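July, a little after six in the morning

I woke before the alarm again and wrote down the words I did not know from yesterday. There were 22 of them. When I started this notebook three years ago I promised myself that I would write in English every day, even when I was tired, and that I would not go back to correct it afterwards. The first promise I have kept more or less. The second one I break all the time.

Yesterday's words came mostly from the novel I borrowed from the library, which is set on a farm in Zodau, and so they are farm words: a byre, a trough, to muck out. I do not think I shall ever need to muck out anything in my life, but I like to know that I could say it. I have 34 pages left and I am reading slowly on purpose. The old father has just decided to sell the upper field, and I am afraid that the daughter will forgive him too quickly. In books at home the daughters do not forgive so soon. I wonder if this is a difference of language or only a difference of writers.

The course in Brallden begins again after the summer. I have put my name on the list for the evening group, although the form asked me to choose my own level and I stood with the pen for a long time. "Advanced" sounds like a boast. "Intermediate" sounds like someone who can ask for the railway station. In the end I ticked advanced and then I felt ashamed all the way to the bus.

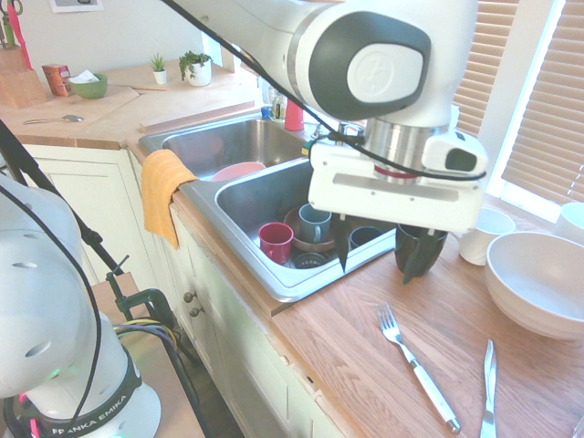
What I find most difficult now is the small words, because the big ones I can look up. A big word is often almost the same in three languages, and if I say it with courage people understand me. The small ones belong to the house and the kitchen, and one learns them only by living with them. For years I called everything one drinks from a cup. Then somebody at work told me, very kindly, that the red one in the sink was a mug, and the dark navy one also, and the black one on the worktop too, and that a cup is smaller and comes with a saucer. In my language we have one word for both and nobody is confused by it. I went home and opened my cupboard and found that I owned no cups at all.

It is the same with the verbs. One does the dishes but one makes the bed. One lays the table and afterwards clears it, but one does not "unlay" it, which I said once at a dinner and was very proud of. I made a page for these at the back of the notebook, and it is already full on both sides, so I have continued on the inside of the cover.

Midday

The post came. The dictionary I ordered from Stokex is not in it, only a card to say that the parcel is delayed and that they are sorry. I had a dictionary already, the blue one from Beneš, but it is old and it thinks that a "wireless" is a radio. It cost me 900 crowns when I was a student, and that was a month of lunches. I will not throw it away when the new one arrives. My notes are in the margins, in very small handwriting, and some of them are wrong in an interesting way. Next to "eventually" I wrote the word for "perhaps", and I believed it for years. How many people did I promise to visit eventually, thinking that I left the door open, when in fact I had told them that I would surely come?

Evening

It rained after lunch and I finished two more chapters by the window. The daughter has not forgiven him yet - I was wrong to worry. She has gone to stay with the aunt and has taken the dog with her.

New words for today: to dawdle, a ledge, stubble (of a field, and also of a chin), grudging. I tried "grudging" aloud in several sentences and it sounded right only in one of them. I shall try it again tomorrow when my mouth is less tired. The window in the bedroom must be closed before I sleep, the wind has turned to this side of the house.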